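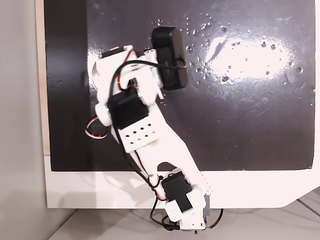 Doesn't glossy black show every single speck, a reply asks, and wouldn't matte have been smarter for a work surface?

Yes to the first part. Matte I'm less sure of. Had a matte one before, finger grease soaked in and stayed there. Gloss shows it but it comes off.

ok so a few of you asked how I keep it up, doing this quick before dinner

1/ Dust first, dry. Soft brush or a clean paintbrush, the wide kind. Do NOT start with a wet cloth. Grit + wet cloth = swirls, and swirls on gloss black are forever

2/ Then the cloth. Microfiber, washed with no fabric softener. I bought the Cokia pack, 14 cloths, thought that was silly. I now have maybe three clean ones at any given time

3/ Water with one drop of dish soap. One. I did a squirt the first time and spent the evening chasing streaks from one end to the other

4/ Second cloth, dry, straight lines. Circles look busy and make streaks, at least for me. Side light helps, I put a lamp down low and look across it

5/ No glass cleaner. The Majali one says "all shiny surfaces" and it left a haze on mine that took two goes to get off. Might be fine on yours, try the underside

6/ Scratches. I have some. Tried the Hirinine black polish on a corner and it fills the light ones ok for a few weeks. Deep ones it does nothing, you just get a shiny scratch

Somebody said use toothpaste. Please dont. That's an abrasive

7/ Sandpaper question. Started at 600 and went to 1,000 on a leftover offcut just to see if I could bring the shine back. Got a gray patch. It needs much finer than that and then compound, and a lot more patience than I've got. Leave the main surface alone

8/ Feet! Stick felt on anything that sits on there and gets nudged. The cheap felt dots slide off when the glue warms up, so cut your own from a sheet and wipe the spot with rubbing alcohol before sticking

9/ Glare. Overhead bulb right above it was awful, big white blob in the middle of everything. Swapped it for a 400 lumen one off to the side and now I can see small parts again

10/ Which brings me to small black screws. On a black board. Yes. Lost two in one evening. I keep a white saucer near my left hand now and every screw goes straight in it, no "I'll just set it here a sec"

White printer paper works too but it blows around

11/ Where I got it — Jerel, the bin of cut pieces by the back wall. Ask them to leave the film on till you get home. Mine had it off already and there was a rub mark along one edge, they took a bit off the price

12/ How often: brush daily-ish, full wipe when I can't stand it. In June with the window open that's every morning, pollen everywhere, yellow on black is realy something

Would I get gloss again... probably. Ask me after pollen

Someone's asking about static now. Dryer sheet, LIGHTLY, then buff or you get a film. Only tried it twice so don't hold me to it

ok food's ready, will get to the rest of the replies later — the coaster question too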